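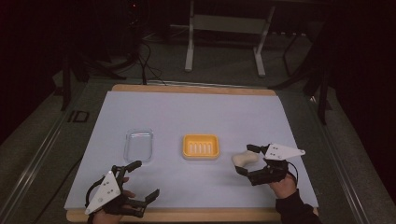 Petits objets de salle de bain – porte-savons, coupelles, savons

LOSTIER
Lisez-moi et fiche du jeu de données

Bonjour et bienvenue ! Lostier, c'est mon carnet de porte-savons devenu tableau, puis devenu tableaux au pluriel, puis dossier partagé parce que j'en avais assez d'envoyer des pièces jointes. On y trouve 132 objets décrits un par un (des porte-savons surtout, mais aussi des coupelles, des petits plateaux et les savons qui vont dessus) et près de 2000 relevés de pesée. Si vous cherchez des parfums, des marques ou des prix, passez votre chemin, je n'ai rien noté de tout ça. Si vous voulez savoir dans quel genre de coupelle un savon finit en purée, vous êtes au bon endroit.

Comment ça a commencé

Par un savon collé. Je venais d'emménager à Millet, la salle de bain avait un rebord de lavabo minuscule, et j'avais posé dessus une coupelle en verre très jolie, très lisse, sans le moindre trou. Au bout de quelques jours il fallait un couteau à beurre pour décoller le savon. J'ai acheté autre chose, puis encore autre chose, j'ai commencé à peser les savons le soir sur la balance de cuisine, et ma sœur m'a dit que si je continuais il fallait au moins que ça serve à quelqu'un. Voilà, c'est pour vous.

Ce qu'il y a dans le dossier

objets.csv – une ligne par objet, 15 colonnes
pesees.csv – une ligne par pesée, avec l'identifiant de l'objet et celui du savon
savons.csv – les savons, leur forme, leur poids de départ
vocabulaire.txt – la liste des mots que j'emploie et ce que j'entends par là
notes.txt – mes bavardages, à lire si vous avez du temps

Les fichiers sont en UTF-8, séparés par des points-virgules, avec la virgule comme séparateur décimal. Oui, je sais. Mon tableur est français et moi aussi. Le petit script godelov, rangé à côté, convertit le tout en virgules et points si votre logiciel râle.

Les colonnes qui demandent une explication

Je ne détaille pas toutes les colonnes, la plupart se comprennent toutes seules (longueur, largeur, couleur principale). Par contre celles-ci m'ont valu des questions :

fond – lisse, nervuré, percé, grille ou mixte. Un fond « nervuré » a des reliefs sur lesquels le savon repose. Un fond « percé » a des fentes ou des trous par où l'eau s'en va. Quand il y a les deux, je mets mixte et j'explique dans la colonne remarque.

socle – oui ou non. Un socle, c'est une partie sous la coupelle qui récupère l'eau. S'il est d'une autre couleur que le dessus, la couleur va dans couleur_2.

rebord – absent, bas, haut. Je n'ai pas mesuré au millimètre, c'est fait à l'œil et au doigt. Un rebord haut retient bien le savon mais on le rattrape moins facilement avec les mains mouillées, alors ne lisez pas « haut » comme un compliment.

transparent – oui, non, teinté. Attention, les petits plateaux transparents sont une plaie à photographier sur un fond clair, on n'en voit guère que le bord qui brille. Si vous triez des images à l'œil, regardez à deux fois avant d'écrire qu'il n'y a rien à cet endroit-là.

forme_savon – rectangle, ovale, galet, boule, étranglé, autre. « Étranglé » veut dire plus mince au milieu et renflé aux deux bouts. J'avais écrit « cacahuète » dans la première version et plusieurs d'entre vous ont cru à un parfum !

Comment j'ai pesé

Toujours le même rituel. Le savon passe sous l'eau, je le frotte entre les mains comme d'habitude, je le repose dans l'objet testé et je n'y touche plus jusqu'au lendemain matin. Je pèse le savon avant et après, puis je passe un doigt sur la face du dessous et j'écris sec, collant ou pâteux. Le doigt, c'est la partie la moins scientifique de l'affaire, mais c'est celle dont je me sers le plus quand on me demande un conseil.

Pour les relevés longs, j'ai gardé le même couple objet et savon pendant 40 jours d'affilée. Ces séries ont la valeur longue dans la colonne type_serie. Elles sont moins nombreuses que les courtes, et il en manque en avril : j'étais partie, la voisine a arrosé les plantes, je n'ai pas osé lui demander de peser les savons.

La balance est une Wellov de cuisine, précise au gramme. Pour un savon entier ça passe. Pour une fin de savon, les petites différences ne veulent pas dire grand-chose, et je vous conseille de les ignorer.

Les couleurs

Je les note à la lumière du jour, objet posé sur une feuille blanche, avec des mots ordinaires. Jaune vif, crème, blanc cassé. Pas de codes. Une feuille blanche prend vite une teinte bleue ou mauve selon l'éclairage, et le savon crème d'à côté devient alors bien difficile à nommer – j'ai deux fiches où le même savon est « crème » puis « blanc cassé », je les ai laissées telles quelles avec une remarque.

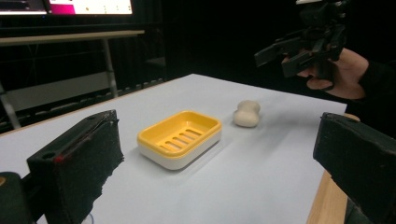 Fung-ping Yau m'a écrit que ma colonne fond mélangeait deux choses, ce que le savon touche et ce que l'eau devient, et qu'un modèle à fentes posé directement sur un rebord de baignoire n'a rien à voir avec le même modèle posé sur son socle. Dans le premier cas l'eau file, dans le second elle attend dessous qu'on veuille bien la vider. Il faudrait, toujours selon ce message, une colonne pour dire où va l'eau et une autre pour dire si on a vidé.

Bon. C'est vrai, et ça m'a un peu vexée sur le moment. J'ai donc ajouté sortie_eau (reste, socle, évier, ailleurs) dans la dernière version. Pour le vidage, je n'ai l'information que dans mes notes à la main et pas pour toutes les séries, alors la colonne vide existe mais elle est souvent vide, sans jeu de mots. Si vous la croisez avec les pesées, filtrez d'abord.

Ce que j'en retiens (à prendre comme un avis)

Chez moi, les coupelles lisses donnent les dessous les plus pâteux, et la plus jolie de toutes est la pire. Les modèles en deux parties, coupelle ajourée sur un socle, s'en sortent bien tant qu'on pense au socle. Quand on l'oublie une semaine, on le regrette en le soulevant. Les nervures toutes seules, sans trou, c'est entre les deux : le savon est surélevé, l'eau stagne entre les reliefs, et un savon qui s'amincit finit par descendre dedans.

La forme du savon joue plus que je ne croyais. Un rectangle tout neuf pose sur toute sa longueur. Un savon étranglé ne touche que par les deux bouts et sèche mieux au milieu, par contre il glisse et se met de travers dans les coupelles étroites. J'ai une série longue où il finit systématiquement en biais, elle est signalée dans les remarques par le mot « biais », ce qui m'a paru suffisant.

Ce que le jeu ne contient pas

Pas de distributeurs de savon liquide. Pas de porte-savons aimantés non plus, j'en ai eu un, il est tombé derrière la machine à laver. Pas de mesure d'humidité de la pièce, et c'est le plus gros manque à mes yeux : ma salle de bain n'a pas de fenêtre, la vôtre en a peut-être une, et mes temps de séchage ne vaudront pas chez vous. Comparez les objets entre eux, laissez tomber les valeurs absolues.

Les objets viennent presque tous de ma maison, de chez ma sœur et du vide-grenier de Millet. Il y a donc beaucoup de plastique, pas mal de céramique, très peu de bois. Un seul modèle en ardoise, prêté, rendu depuis, ne me demandez pas de le repeser.

Pour proposer une fiche

Remplissez une ligne d'objets.csv en copiant une ligne voisine, laissez l'identifiant vide (je l'attribue) et envoyez-la moi avec vos remarques. Les mots de vocabulaire.txt sont à reprendre exactement, accents compris. Si aucun mot ne convient, mettez « autre » et racontez-moi dans la remarque, c'est comme ça que « étranglé » est entré dans la liste.

Pour les pesées, il m'en faut au moins quelques-unes sur le même couple. Une pesée isolée, je la garde de côté sans la publier.

Licence et usage

Faites-en ce que vous voulez, y compris dans un cours ou un article, en citant Lostier. Si vous corrigez une erreur de votre côté, dites-le moi, je la corrigerai aussi du mien. Il en reste sûrement dans les largeurs : j'ai longtemps mesuré à l'intérieur du rebord avant de passer à l'extérieur, et la colonne mesure_largeur (int ou ext) n'est remplie que pour les fiches que j'ai pu reprendre.

Prochaine version : les savons de ménage, les gros cubes. J'ai déjà la place, il me manque une coupelle assez large.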